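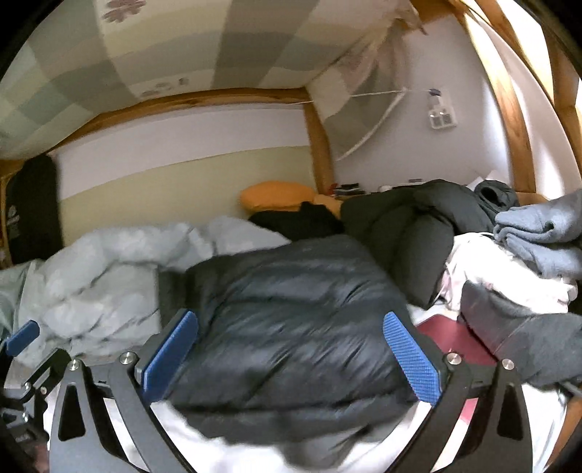
Black quilted puffer spread out on a white sheet, with a pale gray-green comforter beside it.

Puffers and Comforters: Frequently Asked Questions
Gitby Wash & Fold, Stovalville and Luddale
Page updated Friday, May 1, 2026

Most of the questions we get at the counter in spring are about puffy things: winter coats, vests, comforters, and what to do with them until the cold comes back. The answers below cover both of our locations unless we say otherwise.

Sorting

Where should I sort a big pile of coats and bedding?
A bed works well. It is large, it is at a decent height, and a light sheet underneath makes it easy to spot loose feathers, lint, and anything that falls out of a pocket. Lay each coat flat so you can see all of the stitching. Bunch the comforter off to one side until you get to it.

What am I looking for?
Open seams, small holes, broken zippers, and dark areas at the collar and cuffs. On quilted pieces, run a hand along each channel. If the filling has slid to one end you will feel a flat spot. Mark any hole with a safety pin next to it, not through it.

Do I need to empty the pockets?
Yes, including the inside ones. Lip balm and pens do the most damage. We check pockets when you drop off, but we miss things, and a melted lip balm stain on a shiny shell is hard to get out.

Can I put my coat and my comforter in the same load?
We don't recommend it. A comforter takes up the whole drum and the coat gets wrapped inside it, so neither one rinses properly. There is also the color problem. A black coat can leave dye on a pale comforter, especially the first couple of times it is washed.

Washing

Can a puffer be washed at home?
Usually. Read the care label first. If it says dry clean only, follow it. Otherwise:

Close all zippers and snaps.
Turn the coat inside out.
Use a front loader, or a top loader with no center post.
Choose cold water and the gentle cycle.
Use a small amount of liquid detergent and no fabric softener.
Run a second rinse.

A wet puffer is heavy. Lift it out with both arms under it and don't pull it up by a sleeve or the hood, which can tear the inner walls that hold the filling in place.

My washer has a center post. Is that a problem?
For a vest or a child's coat, probably not. For a full-size coat or any comforter, yes. The post twists long items and strains the seams. Bring those in and use one of our large front loaders.

How do I tell down from synthetic fill?
The label will say. If the label is gone, pinch a section. Down has small quills you can sometimes feel through the fabric. Synthetic fill feels even all the way through, more like a pillow. If you can't tell, treat it as down and dry it slowly.

Which detergent should I use?
Any mild liquid is fine for synthetic fill. For down we use Vrettos Down Wash, and we sell it at both counters. One capful does a coat and two do a comforter. Powder tends to leave white streaks on dark shells.

Drying

How long does it take?
Longer than people expect. Plan on an afternoon for a down coat in a home dryer on low. Stop it every so often, shake the coat out, and break up the clumps with your fingers. A few clean tennis balls in the drum help. Comforters go faster in our large dryers because there is room for them to open up.

How can I be sure it is dry?
Take it out, let it cool, and squeeze the thickest part. Warm fabric can hide damp filling. If anything feels cool, heavy, or lumpy, it goes back in. Putting away a damp coat is the most common cause of the sour smell people ask us about in December.

Can I hang it outside?
A synthetic coat, yes, in the shade. Down should be finished in a dryer or it will dry in lumps. Comforters can go over two lines side by side so the weight is shared.

Will the wrinkles come out?
The small creases across the channels on a shiny shell mostly relax after a day on a wide hanger. Don't iron them. Many of these shells are nylon or polyester and an iron can melt them -- we have seen it more than once. A few minutes in a low dryer with a damp washcloth is safer.

Storing

Is it all right to use vacuum bags?
For synthetic comforters, for a season, yes. We don't suggest them for down. It can come back after being crushed flat, but not always all the way. A cotton storage bag or an old pillowcase is better.

Fold or hang?
Coats can hang if you have the closet space. If not, fold them loosely in thirds with nothing heavy on top. Comforters should be folded, and it helps to refold them along different lines halfway through the summer.

What about moths?
Moths aren't interested in nylon or polyester, but they will go after wool trim and knit cuffs. Store everything clean. Cedar is fine. Mothballs leave a smell in the filling that is very hard to remove, and we can't promise to get it out.

Our service

What do you charge?
Coats and vests are priced by the piece and comforters by size. Current prices are posted at each counter. Repairs are extra and we will call before doing any.

How many comforters can I bring at one time?
The limit is 2 per order. They take up a lot of dryer time, and in April and May we fill up early in the day. If you have more, call ahead and we will split them over a few days.

When will my order be ready?
Coats take two business days and comforters take three. Luddale does not have the large dryers, so comforters dropped off there go to Stovalville and need one extra day.

How long will you hold a finished order?
We hold orders for 44 days. After the first week we will call or text you. We are short on shelf space -- please pick up when you can.

Do you repair small holes?
We can patch most holes in a nylon shell and resew a channel that has opened. We don't replace zippers. Please point out the damage at drop-off so we can pin it before washing.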